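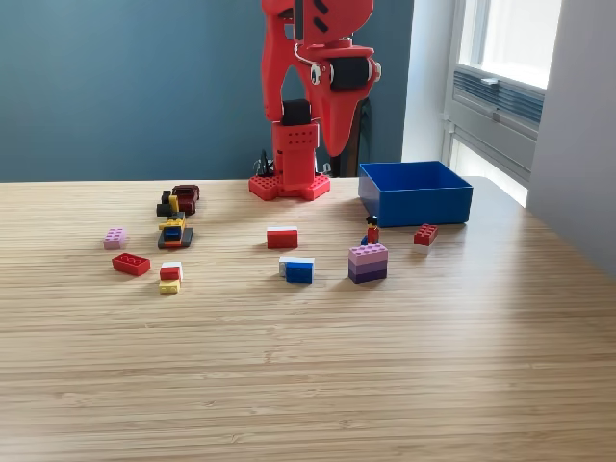
Futesholm Household Tasks Project
Interim progress report to the Itetbridge Fund
Period covered: March to June

1. Summary

The project set out to find whether a low-cost arm can take on a few light household chores to a standard an ordinary family would accept. Work in this period was on tidying: picking up small objects from a table and putting them in a bin. Folding and wiping were planned for the same period. Wiping has been started. Folding has not, and we ask in section 6 to move it to the next period.

The short answer on tidying is that the arm can do it slowly, with supervision, when the items are well spread out. It can't yet be left alone with a table of mixed toys.

2. Work done

The tidying task is run with toy bricks, some of them single and some already built into stacks or small models. We chose bricks because they turn up in most homes with children and because they are awkward. A single brick lying flat is a fairly easy pick. The same brick on its side needs a different approach, and a built model may come apart in the grip.

The bricks are laid out by hand before each run and the layout is changed every time. The arm is started and left to work until it has cleared the table, stopped by itself or reached the time limit of 14 minutes. We completed 165 runs in the period. Runs stopped by a power or cable fault are not in that figure and are logged separately.

The control software, Drurnero, was updated once, in May. Results from before and after the update are kept apart in the data, as it changed how the arm chooses its next item.

3. Results

Single bricks lying flat and clear of their neighbours are now picked up reliably. This was the target for the period and we consider it met.

Bricks on their side are less good. The gripper often closes on the studs, slips, and pushes the brick further away. Since the May update the arm tries again from another angle, and this usually works by the second or third attempt, but it uses up time.

Stacks remain a problem. The arm treats a stack as one object if the colours are close and as several if they are not. When it takes the top brick only, the rest tends to fall over, and the run then continues with more loose pieces than it began with. We haven't yet decided whether a stack should go into the bin whole. A parent would probably say it depends on who built it.

Minifigures are dropped more often than any other item. They are narrow and the grip point is small. We have tried a slower approach and a lighter grip, and the slower approach helped a little.

Placing things in the bin gives less trouble than picking them up. The main fault is a brick released too early, over the near wall, which then has to be picked up again from the table. Raising the release height cured most of these but made the lighter pieces bounce. The present setting is a compromise and will be looked at again.

Daylight has affected the results more than we planned for. On bright afternoons strong shadows from the bricks have been taken for parts of the bricks, and the arm has closed on bare table. Morning runs are better. We have left the blinds up for most of the work, as a home would not be kept dim for the benefit of the machine, but a set of runs with the blinds down is now being done for comparison.

4. Comparison with doing it by hand

An adult clears the same table in under 30 seconds. The arm's best complete run took 9 minutes. We report this because the Fund asked for it at the start, and because it bears on what the machine could be sold as. Speed may matter less if the job is done overnight or while the family is out, but that would require it to work safely without anyone watching, and it is not at that stage.

5. Difficulties

Cable wear was the main cause of lost time. The cables at the rear of the base were replaced in April and have given no trouble since.

The delivery of the second gripper from Lý was late, and it arrived with the wrong mounting plate. A new plate has been ordered. Until it is fitted we can't begin the comparison between the two grippers that was listed in the work plan for this period.

Wiping was started in June with a damp cloth on a bare tabletop. The arm covers the surface but presses unevenly, and misses a strip nearest its own base. There are too few runs to report figures.

6. Changes requested

We ask the Fund to agree to the following.

Folding to move to the next period, with no change in the total cost.

The gripper comparison to move to the next period for the reason given in section 5.

A small part of the travel budget, which has not been used, to be moved to spare parts, mainly gripper pads and cables.

7. Next period

Tidying will continue with mixed items, adding crayons and small soft toys to the bricks. We will fix a rule for stacks before those runs begin and apply it throughout. The wiping runs will be brought up to a number that can be reported. Folding will begin with tea towels.

Spending to the end of June is within budget. The statement of account is attached separately, along with the run log and the fault log.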